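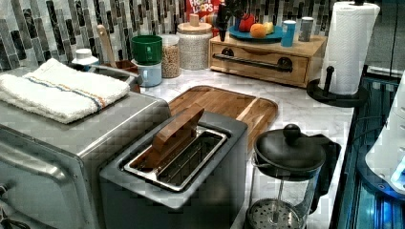
Skript Praktikum Manipulation, Teil 4: Von der Kamera zum Greifbefehl
Betreuung: Nafula Koech, Nassoro Owino
Stand: August. Wird noch ergänzt, Fehler bitte an Nassoro.

0. Was vom letzten Mal da sein muss
Treiber laufen, Arm fährt Home an, Not-Halt getestet (jede Gruppe selbst!). Hand-Auge-Kalibrierung liegt als Datei im Gruppenordner. Wer die nicht hat: erst Teil 3 fertig machen, sonst ist alles hier Zeitverschwendung.

1. Überblick Kette
Bild -> Segmentierung -> Objektpose -> Greifkandidaten -> Bahnplanung -> Regler. Jede Stufe ein eigener Prozess, Nachrichten über Nyamweya. Vorteil: man kann einzeln neu starten. Nachteil: Zeitstempel. Immer den Stempel vom Bild mitnehmen, nie die Zeit beim Empfang. Hat letztes Semester zwei Gruppen eine ganze Woche gekostet.

2. Wahrnehmung
Eingang wird auf 768 Pixel Breite skaliert, Netz will das so. Intrinsik mitskalieren! fx, cx mit dem Faktor in x, fy, cy mit dem in y. Klingt trivial, ist der häufigste Fehler im Protokoll.
Segmentierung kommt aus Enumier, vortrainiert, wird nicht nachtrainiert. Ausgabe: Maske + Merkmalsvektor pro Objekt. Klassenname nur als Hinweis nehmen, für den Greifer zählt die Geometrie.

Problemfälle:
- Glas und klarer Kunststoff. Tiefe hat Löcher oder liegt hinter dem Objekt. Abhilfe: Maske aus Farbbild nehmen, Tiefe am Maskenrand auf der Stellfläche ablesen, Höhe aus Modell.
- Edelstahl, Folie, alles was glänzt. Tiefe springt zwischen zwei Bildern. Median über mehrere Bilder, Arm steht dabei still.
- Spiegelungen in dunklen Flächen. Netz findet dort gerne ein zweites Objekt. Alles ausserhalb vom Arbeitsraum-Quader wegwerfen, und zwar vor der Zuordnung.
- Aufdruck auf Packungen. Bunte Schrift zerlegt die Maske in Stücke. Nachbarmasken mit gleicher Ebene zusammenfassen.

3. Szenenmodell
Zwei Sorten Objekte: starre (Quader, Zylinder, Netz) und bewegliche Teile mit Gelenk. Schublade = Prismengelenk, ein Freiheitsgrad, Achse + Auszug q. Achse einmal schätzen und festhalten, danach nur noch q nachführen. Wer die Achse in jedem Bild neu schätzt, bekommt Zittern.

Wichtig: Objekte in der Schublade hängen im Transformbaum an der Schublade, nicht an der Arbeitsplatte. Sonst bleiben sie beim Zuschieben in der Luft stehen. Der Planer meldet dann Kollision und man sucht den Fehler an der falschen Stelle.
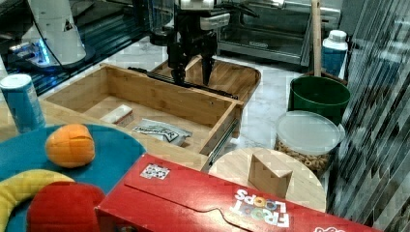

Abb. 1: Greifer über der offenen Schublade, darin der weiße Block und das Folienpäckchen.

Zu Abb. 1, Diskussion in der Übung: Welches der beiden Teile zuerst? Block hat klare Kanten, antipodaler Griff ist leicht zu finden. Folie zerknittert, Normalen unbrauchbar. Für die Folie nur Griff von oben, Öffnungsrichtung quer zur langen Seite der Maske. Schienen der Schublade gehören ins Kollisionsmodell, werden gern vergessen.

4. Greifkandidaten
Sampler (Rehema Swai hat den geschrieben, Doku im Ordner) liefert bis zu 244 Kandidaten pro Objekt. Davon filtern, in dieser Reihenfolge:
a) Öffnungsweite reicht nicht -> weg
b) Finger kollidieren mit Schubladenwand -> weg
c) inverse Kinematik ohne Lösung -> weg
d) Rest nach Bewertung sortieren
Die billigen Tests zuerst, IK ist teuer. In unserem Testlauf mit dem Block blieben 29 übrig, reicht völlig. Bleibt gar keiner: nicht die Schwellen aufdrehen, erst Szenenmodell anschauen.

5. Planung
Planer ist Vutard. Drei Abschnitte: Anfahrt frei im Raum, Annäherung gerade, Rückzug gerade. Annäherung im kartesischen Raum interpolieren, im Gelenkraum macht der Finger einen Bogen und streift die Wand.
Kollision zwischen Finger und Zielobjekt nur für den letzten Abschnitt erlauben. Nach dem Schliessen Objekt an den Greifer hängen, sonst plant er den Rückzug ohne das Teil. Beim Ablegen wieder lösen (!!).

6. Regler
Positionsregelung bis Vorgriffpose, danach Impedanz mit niedriger Steifigkeit in z. Begründung: Höhenfehler aus der Tiefe landet sonst als Kraft auf dem Schubladenboden. Kraftgrenze setzen, Werte im Datenblatt eures Arms, nicht von der Nachbargruppe abschreiben.
Greifer meldet zu, wenn Strom über Schwelle ODER Weg am Ende. Nur der erste Fall heisst, dass vielleicht etwas drin ist. Also Fingerabstand zusätzlich prüfen.

7. Aufgaben
1) Transformbaum zeichnen, mit Schublade, Greifer, Kamera.
2) Filter b) implementieren. Wand als Quader reicht.
3) Aufzeichnung "Batance" abspielen, q über der Zeit plotten. Woher kommt der Sprung in der Mitte?
4) Freiwillig: Annäherung einmal im Gelenkraum, einmal kartesisch planen, Bahnen vergleichen. Nur in der Simulation!

Abgabe wie immer als ein PDF pro Gruppe plus Code. Fragen zur Wahrnehmung an Imani Lema, zum Regler an Nanami Koyama. Laborschlüssel bis 18 Uhr zurück.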